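From: Naveen Solanki
To: Osville Mystery Readers list
Date: 8 September 2022
Subject: Re: Flamari, second half (no spoilers for the ending)

Hello everyone,

I finished the book last night, so now I can answer the message from Joshi.

> I am at page 200 and I still don't care who killed the piano
> tuner. Does it get better? The letters from the aunt are so
> long. I am ready to put it back on the shelf and start
> the next one.
> Joshi

Please don't put it back yet. I had the same feeling in the first half, and I also skipped two of the letters. This was a mistake. In chapter 20 the inspector reads one of them again, and I had to go back and look for it. The aunt lies about the date of the funeral, and after this I trusted her much less. I suspected the brother until almost the end — I was wrong, but I was not ashamed to be wrong, the author plays fair with us.

What I liked less is the translation. Some of the jokes arrive very stiff, and the inspector says "my dear fellow" on every second page. I have the older edition, maybe the new one is better. If somebody has it, please compare the first page of chapter 3 and write to me.

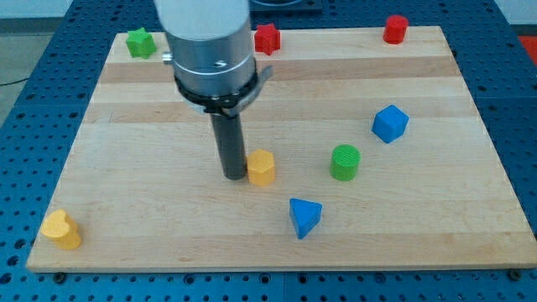
Maple board on the blue table.

For the next book we have two suggestions. One is Koneo, a ghost story on an island, which I know only from the back cover. The other is the second Flamari novel. It is long, 955 pages in the paperback, and I am a slow reader in English, so I would ask for more time if we choose it. My own vote is for Koneo. I would like a short rest from inspectors.

One more question, for those who have finished. Did you believe the scene at the railway station? She leaves her bag with a stranger and walks away for an hour, with 1000 crowns inside. My wife says that no woman would do it. I think she wanted the bag to be opened — but then why is she so angry in the next chapter? I read it twice and I am still not sure.

Best regards,
Naveen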